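Cushion Wins Round One

Prokix has stopped its sofa-tidying sessions for the week after a hand-held gripper took hold of an orange cushion on Tuesday and declined to give it back.

The task is a modest one. An operator works with a gripper in each hand, straightens the cushions on a sofa, and the recordings go toward teaching a robot to do the same. The gripper is supposed to open when the trigger is released. This one stayed shut for 54 seconds, with the operator's thumb caught between the trigger and the handle. 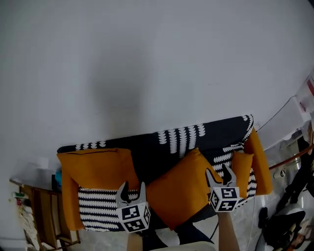
Mirsad Ivanov, who runs the sessions, put the injury at "a red mark and some language." The thumb was back at work after lunch. The cushion has a new crease and no comment.

The fault was traced to a return spring supplied by Gumen and rated for 2,000 cycles. The log sheet suggests it had passed that figure some time in April. Two other springs from the same batch were found to be slow and have been pulled as well, bringing the total to 3.

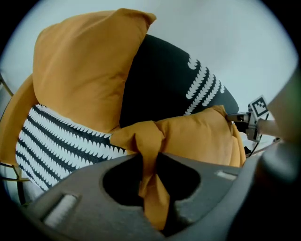
Prokix Household Handling Team | News

Soft furnishings turn out to be harder on the equipment than the team had planned for. Fabric bunches up, operators squeeze harder to keep hold of it, and the spring pays.

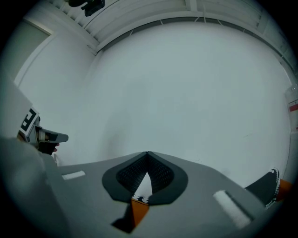
Luuk Stevens has rewritten the checklist. Springs will now be changed every 24 sessions, and each operator will test the release on an empty grip before touching any upholstery. Anyone whose gripper sticks is asked to stop, call out and resist the urge to pull.

Sessions resume once the new springs arrive from Gumen. The same sofa will be used.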